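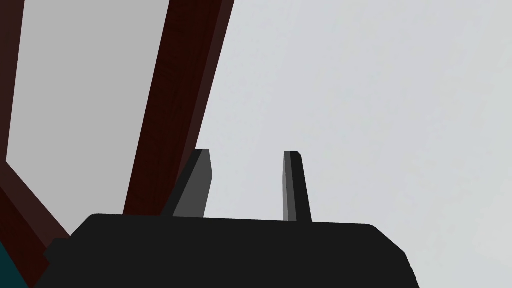

A seam-up delivery is the first thing a medium pacer should learn and the last thing most of us at Purcombe bother to practice. Hold the ball with the seam vertical, index and middle fingers on top, one to each side of it. The two fingers on the black gripper have the right idea: upright, separate, pointing the same way. Yours will want to huddle together. Don't let them.

## Setting the grip

1. Rest the side of your thumb on the seam underneath.
2. Leave a little daylight between ball and palm. If it's jammed back there, you're throwing a potato.
3. Fold the ring finger and pinky out of the way, where they can do no harm.

## Letting go

Keep the wrist behind the ball and pull down with both fingers at release. You want backspin, with the seam standing up all the way to the batter. A wobbling seam means one finger left early. It's usually the same finger every time, and it never apologizes.

Bowl 100 at a single stump, off a short run, before you try the full one. I hit mine six times and felt pretty smug until I learned what the under-13s at Ciltside manage.
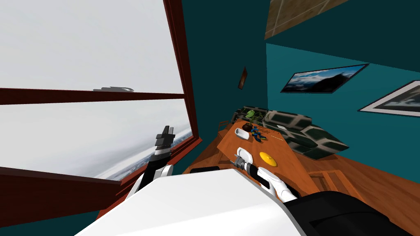
Tsehay Hadgu thinks the thumb advice is wrong for small hands, and wants it flat on the seam for the first few weeks. Fair enough. Try both and keep whichever sends fewer down the leg side.

## Checking your work

Color one half of an old ball with a marker. Thrown gently to a partner, it should show two clean halves in the air. If you see a pinkish blur, go back to step 1.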